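News > Politics > State and Local > Interviews

Town clerk who runs Rumden's elections says the new absentee rules will need more hands

2022-03-08
14 shares | 3 comments

Josée Lemieux has run elections in Rumden for eleven years, first as deputy and now as clerk. Her office is on the ground floor of the town hall, next to the tax window, and on the morning we met people kept leaning in to ask where to pay a water bill. She pointed each of them left and went on talking.

The state legislature passed its absentee ballot bill in the last days of the session, and the governor signed it a week later. Starting with the next statewide election, any registered voter can ask for a mail ballot without giving an excuse. Clerks may open and check envelopes before election day, but they may not count the ballots until the polls close. Voters must also be told if their signature is rejected, and given a chance to fix it.

Lemieux supports most of the bill. Her complaint is with the schedule and the money.

"In the last town election I had 622 absentee ballots," she said. "The state's own estimate for us under the new law is 3000. I have one deputy and one part-time assistant. Waldemar is very good, but he works until two in the afternoon."

Waldemar Jasińska, the part-time assistant, was stuffing dog license renewals at the next desk and did not look up.

Rumden has 3896 registered voters. Lemieux does not believe the estimate of 3000, which she said was made by taking the turnout in a presidential year and assuming most of those people would stay home and vote by mail. Even so, she has to order envelopes for it. The outer envelope, the inner envelope and the instruction sheet all changed under the bill, so the stock in her basement can't be used.

"It's boxes and boxes of paper," she said. "I asked if we could put a sticker over the old wording. The answer was no, and I understand why it was no. I still have the boxes."

The bill sets up a grant for small towns, with a fixed payment of $500 for each election. Lemieux said that would cover postage for one mailing and leave nothing for staff. She has written to the town's representative, Rhiannon Penry, asking that the amount be tied to the number of ballots sent out.

Penry, who voted for the bill, said by phone that the grant was the part she liked least. "It was what we could get through the appropriations side in the time we had," she said. "I told Josée I'd bring it back, and I will. I can't promise her a number." She said she expected the matter to come up again in April, when the supplemental budget is discussed.

Not everyone who opposed the bill did so over cost. In the neighboring town of Grevberg, council member Leokadia Szewczyk spoke against it at the public hearing, arguing that the notice rule for rejected signatures gives clerks too little guidance. Lemieux agrees with her on that point, though the two disagree on nearly everything else in the bill.

"Leokadia asked how many times you have to call a person," Lemieux said. "It's a fair question. The bill says a reasonable effort. Is that one call? Do I leave a message? What if the number on the card is from a job they had years ago? I would like somebody to write it down so that every town does the same thing."

She expects some of this to be settled in the written rules, which the state has yet to publish. A draft was sent to clerks last month. It runs to forty pages and covers drop boxes in detail, including the size of the slot. Signatures get a page and a half.

Rumden will have one drop box, bolted to the wall by the side entrance. Lemieux wanted a second one at the Vekmont end of town, where there is no bus and many of the residents are older. The rules require a camera and a light on every box, and the only public building out there is a pump station. 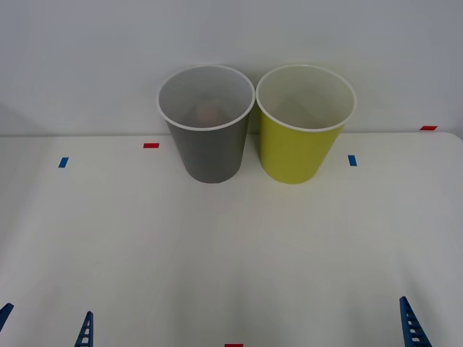
"I'm not giving up on Vekmont," she said. "There's a church with a parking lot and a light, and I've had a good conversation with them. But the box has to be on public property, so we'd need a lease, and then the town attorney has to look at the lease. It won't be ready for the first election. It might be ready for the second."

On early processing, she has no complaints. Under the old law her staff could not open an outer envelope until the morning of the election, and in the last presidential year they finished after midnight. Being able to check names and signatures ahead of time will, she thinks, make the largest difference to how the day goes.

She has heard from voters who worry about ballots sitting opened in a town office. Her answer is that the inner envelope stays sealed, the ballots are locked in the vault, and two people from different parties sign the log each time the vault door is opened. Residents can come and see the log.

"Two people have asked to see it in eleven years," she said. "One of them was running for my job."

That was Urszula Stępień, who lost to Lemieux in the last clerk's race and now serves as a poll moderator at the Chmielewska School, the larger of the two polling places. Stępień said she had found the log in order. She thinks the town should combine its two polling places if mail voting grows, and use the savings to pay for a second full-time deputy.

Lemieux is not ready to go that far. She said she wants to see two elections under the new law before she closes anything, and that people in the north half of town have walked to the same fire station to vote for decades.

"If half of them switch to mail, we'll talk about it," she said. "I would want a public meeting first, in the evening, when people can come."

She plans to ask the town council for twenty more hours a week for Jasińska. The council takes up the clerk's budget at its next regular meeting.

Comments (3)

northend_pat
Please leave the fire station alone. My mother is 84 and likes voting in person.

R. Dunmore
$500 is an insult. It costs more than that to print the envelopes. Who came up with it?

gvb_resident
Same problem here in Grevberg, and our clerk doesn't have a deputy at all. Would have liked to hear more from Szewczyk.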